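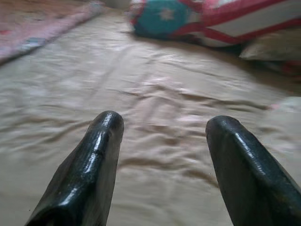
Vlastimil Pešek

Home Reviews Type Print Archive Contact

The Stiscombe poster kit reached me in February, in a flat box with one corner crushed. It is sold as a complete small-format relief printing set for political and event posters: a bed, a hand-inked roller, a set of display type cut in resin, three tins of ink and a registration frame. I used it for nine weeks on paid and unpaid work, mostly notices for a tenants' campaign and a run of election placards for an independent candidate in the town ward. These notes cover how it performs as a production tool. The manual makes historical claims as well, and I deal with one of them near the end.

What is in the box

The bed is a cast aluminum plate with raised rails on the two long sides. It takes a sheet up to 14 by 20 inches. The rails are type height, and the roller carriage runs on them. Mine were level to within the thickness of a cigarette paper over the whole length, good enough for solid letters and slightly marginal for fine rules.

The carriage is a steel cylinder in a two-handled yoke. It weighs a little over 22 pounds. The tympan is a sheet of hard board held by two clips, with thin packing sheets behind it. The clips are the weakest part in the kit. One lost tension in the third week and I replaced both with bulldog clips from a stationery shop, which hold better and cost almost nothing.

The type comes in two faces. Jelthorpe is a condensed grotesque in three sizes, the largest four inches high. Stondier is a wide slab, capitals and figures only. The full count across both is 523 pieces, including spaces, borders and a small group of ornaments: arrows, stars, a pointing hand, a ballot box. The kit also has accented capitals for Czech, Slovak, Polish and Hungarian as separate pieces, properly drawn, with the accents at the correct weight. For anyone printing in those languages this alone will settle the purchase. Older secondhand wood type in my area rarely has a usable Ř, and printers here have been filing down other letters for years.

Inks are black, red and a blue that leans toward green. They are oil based with a water-washable binder.

Setting the type

Jelthorpe is the better of the two faces. The letters are narrow, the counters stay open when over-inked, and the spacing is tight without hand trimming. A line such as NO RENT RISE fits the full width of the bed at the largest size with room for a border. The R has a straight leg that sits close to the next letter, and the E and F have arms of equal length, so a word like FREE holds together as a block.

Stondier is less useful. The slabs are heavy compared with the stems, and at reading distance the horizontal strokes join into two dark bands. In a single short word this is tolerable. In two lines it reads as a fence. The figures are good, though, and I ended up using Stondier for dates and times and Jelthorpe for everything else.

The letter counts are the main limit. There are four capital E in the largest Jelthorpe and two capital V. Slogans use a lot of both. The candidate's chosen line was VOTE EVERY SEAT, which needs five E and two V, and I had to print it in two passes with one letter moved between them. Additional letters can be ordered singly but took nineteen days to arrive.

Resin type behaves a little differently from wood. It does not absorb ink, so the first impression is as dark as the tenth, and less ink is needed overall. It is also slick. Lines slide during lockup unless the furniture is snug. The supplied furniture is pine, cut a little under size, and I added strips of card between every second piece. After that nothing moved.

Edges hold up well. I dropped a four-inch M on a concrete floor and it lost a piece the size of a grain of rice from one foot. It still prints, and the gap is visible only if you know where to look for it.

Printing

Output depends on the operator and the drying space. Working alone, with one color, I reached 89 sheets in an hour and could not hold that rate for a second hour. With Dagmar Ďurica feeding paper and taking off, the rate was higher and the sheets were much cleaner, as one person was not handling both ink and stock.

The longest job was 700 placards in red and black. Registration on the two-color work was acceptable. The frame uses two fixed pins on the short side and one sliding stop on the long side. If the paper has been cut square, the second color lands within one thirty-second of an inch. If it has not, the error shows up as a wedge of white between the colors, wider toward the bottom. I designed the placards so that red and black never touched, an old approach in cheap political printing and still the sensible one.

Impression is adjusted by packing only. There is no screw. The manual suggests two sheets for smooth paper and four for rough. I used three for nearly everything, including gray recycled board, and changed only for newsprint. Too much packing leaves a visible emboss on the back, which some clients ask for and which shortens the life of the type.

The black ink is excellent. It is dense, dries overnight on uncoated paper, and did not rub off on hands when the placards were carried. The red is adequate. It needs a second pass on brown board, where it otherwise turns to brick. I stopped using the blue. It is transparent enough that the fiber of the paper shows through, and next to the red it looks unfinished. A tin of ordinary process blue from another supplier worked in the same roller without trouble.

Outdoors, the prints lasted about five weeks on a north-facing wall with wheat paste. Red faded first. Black was unchanged when the paper itself began to split.

Cleaning

The ink washes off resin with warm water, dish soap and a soft brush. The roller takes longer. Ink collects at the ends where the rubber meets the metal collar, and it will show as two thin lines on the next job if it is not dug out with a rag. Allow 25 minutes for a full cleanup after two colors. The tins skin over quickly once opened; a disc of wax paper pressed onto the surface prevents most of it.

The manual

The manual is 48 pages, stapled, and typeset in Jelthorpe, presumably to show off the face. At text size this is a mistake. The narrow letters crowd together and I read most of it under a lamp. Instructions on lockup and packing are correct and brief. The diagrams are clear.

A four-page introduction states that hand-set letters give political posters a sincerity that screen lettering cannot. I do not agree. Posters set by hand in a hurry were often set that way for lack of anything else, and their look came from shortage: one size of type, one color, whatever paper the shop had. A buyer who wants that look can produce it with this kit, but it will come from accepting the same limits. With every accent available and two clean faces in the tray, it is as easy to make a bland poster here as with any software. The candidate's first layout, with six lines all centered and all the same size, demonstrated that. The version we printed had two words at four inches and the polling hours underneath.

Compared with the alternatives

The nearest competitor is the Ahuja table press, which I used for most of last year. The Ahuja has a geared carriage and screw adjustment, and its impression is more even at the edges of the sheet. It comes without type, costs more than twice as much, and needs a bench bolted to the floor. For a shop with a fixed location it is the better machine. The Stiscombe fits in the back of a small car and can be set up on any strong table, and I have run it in a meeting room with the chairs pushed back.

Screen printing is faster than either above a few hundred copies and handles drawn lettering. Relief type is quicker to change. When the polling place was moved, I swapped one line and was printing again within twenty minutes, with no new screen to expose.

Faults, listed for the maker

Tympan clips lose tension. Furniture is under size. Too few E, V and A in the large Jelthorpe. Blue ink is weak. The sliding stop on the registration frame has no lock and creeps after fifty or sixty sheets. The box has no handle.

Recommendation

Suitable for campaign groups, small unions, schools and printers who already own composing tools. Order extra vowels at the same time as the kit. Leave Stondier to the figures. I have kept mine, with different clips and a different blue, and it is booked for another ward placard job, this one in black only.

Related reviews

Ahuja table press: one year in use
Wheat paste, powdered and ready-mixed
Four red inks on brown board
Accented capitals in secondhand wood type
Cutting paper square without a guillotine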